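How to Oil a Wooden Tabletop

By Zoila Ríos

An oiled table needs a fresh coat once or twice a year. I do ours in January, when the heating has been on for a while and the wood feels rough under a damp hand. The work takes an evening, plus drying time overnight.

Check what finish you have

Oil only soaks into bare or previously oiled wood. Put a few drops of water somewhere out of the way and wait ten minutes. If the wood darkens under the drops, you can oil it. If the water sits in beads, the top is probably varnished, lacquered or laminate. Those get washed with mild soap and left alone. A table that was oiled recently will also bead, so if you know it's an oil finish and it beads, skip this year.

What you need

Boiled linseed oil or a hardwax oil
Sandpaper, 180 and 240 grit
Dish soap and warm water
Cotton cloths with no lint, at least 3
Gloves
A metal bucket of water with a lid

Clean the top

Wash with a little soap in warm water, wiping along the grain. Go over it again with plain water and dry it right away. Leave the table for 2 hours before you sand. Candle wax should be scraped off with a plastic card first, then cleaned with mineral spirits.

Fold your cloths into flat pads before you start. A pad holds its shape and gives you a clean side when you turn it over. Look across the surface toward a window or lamp as you work, and any streaks or leftover crumbs will show up in the glare.

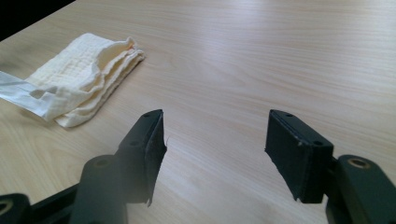 Sand lightly

Use 180 grit on rough patches and water rings, then 240 over the whole top. Always go with the grain. On veneer, use only the 240 and stop early. Vacuum the dust and wipe with a barely damp cloth.

Put on the oil

Open a window. Pour a small puddle and spread it thin, working on one third of the table at a time. Wait 15 minutes, or whatever your can says, then wipe off everything that hasn't soaked in. Oil left standing turns sticky, and the only cure is more sanding.

Let it dry overnight. Add a second coat if it looks patchy. My neighbor Senan Ní Mhurchú gives her oak table a third, but I've never needed it.

Get rid of the cloths safely

Oily cloths can catch fire on their own when they are bunched up. Put them in the bucket, cover them with water and close the lid. Check with your local waste site about drop-off. In Prilton it's the Bondmont Road depot, side gate.

Keep hot dishes off the table for a week.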